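Faucet and Shutoff Questions I Get All the Time

I run the plumbing aisle side of our little hardware counter in Stovau, and I answer the same emails over and over, so I finally put them on one page. Last updated 27th January. If your question isn't on it, send me a note through the contact form and I'll get to it when the counter's quiet.

How do I know if I need a new cartridge or a whole new faucet?

If it drips from the spout and the body looks fine, start with the cartridge. It's the cheap part! Pull the handle, take a good clear picture of what's underneath, and bring the old cartridge in with you if you can. I'd much rather match it against the wall than guess over the phone. If water is coming out around the base or there's a crack in the body, I'd stop spending money on it and replace the faucet.

Do you carry Danko cartridges?

Yes, both the long stem and the short stem, and I keep the seat springs too (they hang on the hook right next to them, and people walk past them every time). The two stems look a lot alike in the package, so measure yours first. I've taken back more than 100 of the wrong length over the years and I'm not mad about it, but you'll be driving across town twice.

My handle just spins. What now?

Nine times out of ten the little set screw has backed out. Look for a small hole on the side or the back of the handle, sometimes hidden under a plastic button. Snug it up with a hex key. If the screw is tight and it still spins, the splines inside the handle are stripped and you want a new handle. Take the old one off and count the splines before you order, and please don't try to fix it with glue — I've tried it on my own laundry sink and all I got was a gluey handle. 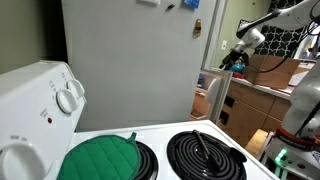
White control knobs on an electric stove.

Are universal handles any good?

They're okay. The Duleson ones come with a handful of adapters and I've had good luck with them on tubs and showers. On a kitchen faucet I'd go for the real replacement part, mostly for looks. A universal handle grips with a screw from the side, so give it a firm tug after you tighten it.

Which shutoff valve should I buy, quarter-turn or multi-turn?

Quarter-turn, every time, if you're buying new. You can see at a glance if it's on or off, and there's no packing washer to dry out while it sits there for years. I sell the Naltar angle stops in 2 finishes, chrome and brushed. Same valve inside, so pick whichever matches your sink hardware.

How many turns of tape do I put on the threads?

I do 3, wrapped clockwise as you look at the end of the pipe, and I start one thread back from the opening so no shreds get into the line. Don't tape compression fittings. The brass ring does the sealing there and tape only gets in its way.

Can I change a supply line without turning off the whole house?

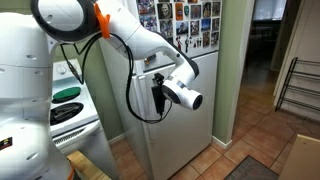

Sure, as long as the stop under the sink shuts all the way. Close it, open the faucet, and wait a minute. If the flow quits completely, go ahead. If you still get a trickle, shut the main and plan on replacing that stop while you're under there anyway. Keep a towel and a shallow pan handy, as there's always a cup or so of water left in the line.

Do I need pliers for the new line?

Hand tight, then a small nudge with a wrench, and check what the maker's sheet says for yours. The plastic nuts crack easily, so go gently with those.

What's your return policy?

Unopened parts, any time, with a receipt. Opened parts I'll look at case by case, and if all the little pieces are still in the bag I'm usually pretty easy about it. Special orders placed before September of last year are on the old terms, so ask me about those at the counter.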